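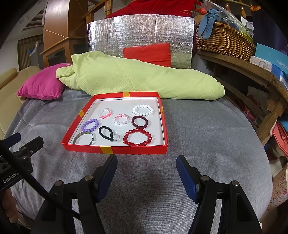 3.2 What people keep together

Small ornaments turned out to be a delight to study, and the Mandholm survey gave us far more of them than we had hoped for. Across 400 households, respondents rarely drew a line between jewelry and hair accessories – the two were stored, lent and lost together. Beaded bracelets lying beside plain elastic hair ties, as in Figure 4, match the pattern Zheng found in the Duan interviews, where both were simply "wrist things."

Figure 4. Bracelets and hair ties in a shallow red tray with a white interior.

We were especially excited by the link with age. Younger respondents named color first when asked why they kept a piece, while older ones named the giver (see Table 2).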